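I got to Ritton at the worst possible time, which in a soft toy workroom is apparently Friday after lunch, when all the parcels come in at once. Lemlem Gebretsadik waved me over with a seam ripper and told me to move whatever was on the chair. It was a rabbit with one ear. I held it on my lap for the whole interview and got quite fond of it!

Lemlem has been mending and remaking plush toys for 12 years, the last few of them under the name Odar, and I'd wanted to talk to her ever since she rescued my nephew's elephant (the trunk had gone through a car door, don't ask). I started with the obvious one and asked what people send her most.

"Bears," she said. "Bears, then dogs, then things that used to be bears or dogs. Somebody's grandmother has put a new nose on it, and then the mum has put another nose on top of that. I leave the old noses in if I can. You can feel them under there."

She's fussy about colour, happily so. Matching a faded fabric is the part she could talk about all afternoon, and did. New plush is nearly always too bright, so she keeps offcuts taped to the window until the sun has had a go at them. There's a ledger where every scrap gets a number, and she was up to 2,539 when I visited. I asked if she ever throws any out.

"I threw out a mustard once and needed it the same week. Never again."

Josué Medeiros came past at this point with a sack of stuffing under each arm. He does the washing and the filling, and he has firm opinions about both. He reckons most people overstuff. "They want it like it was in the shop," he told me, "but a kid's been squashing it for years and they like it squashed. You put it back too firm and they won't sleep with it." He weighs each toy before he opens it up, then takes a bit off when he fills it again. How much is a bit? He looked at me like I'd asked how long a piece of string was.

I wanted to know about the big ones, because I'd never thought about how you'd wash a toy you can't get through the door of a machine. Turns out (sorry, Mum) I'd been doing it all wrong with the giant panda at home. Josué empties the body completely, washes only the skin in cool water, and hangs it over a rail with the seams open. Long pile gets combed while it's damp. Short fuzzy stuff he leaves alone until it's dry and then goes over with a pet brush, the cheap kind, always with the nap.

"Greens are the worst," Lemlem put in from the other side of the table. "There are a thousand greens. Put a pale one next to a dark one and every bit of lint shows on the dark one, and every grubby mark shows on the pale one. I still love them. I'd do a green monster over a beige bear any day."

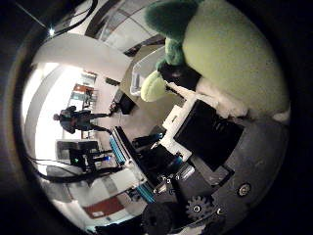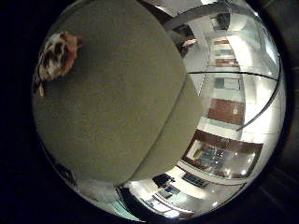 She doesn't pick favourites out loud, but I noticed which ones she talked to. There's a range she's been drawing up on the side, called Nigatu, 2 characters so far and more in a sketchbook she wouldn't let me flip through. They're meant to be easy to take apart, with a proper opening at the back so the stuffing comes out in one go. Every repairer she knows has begged toy makers for this, she said, and she got sick of waiting.

I asked what she'd charge. She pulled a face and said Josué would make her work it out properly. He'd already gone to put the kettle on.

We talked a bit about patterned fabrics too, which are a nightmare of their own. You can cheat on a plain patch, but with blotches and spots your eye goes straight to the join. Her trick is to cut the patch along the edge of a blotch, so the seam hides where one colour stops anyway. She showed me on a cow from a maker called Cindumitz and I had to run my thumb over it three times to find the stitching.

The wait for a repair is 14 weeks at the moment, longer before Christmas. If you're posting one, Lemlem would like you to write its name on the form, and please leave the loose bits in the bag with it, even the ones you think are rubbish. The rabbit's other ear was in an envelope marked "maybe ear?" and she had it pinned back on before I'd finished my tea.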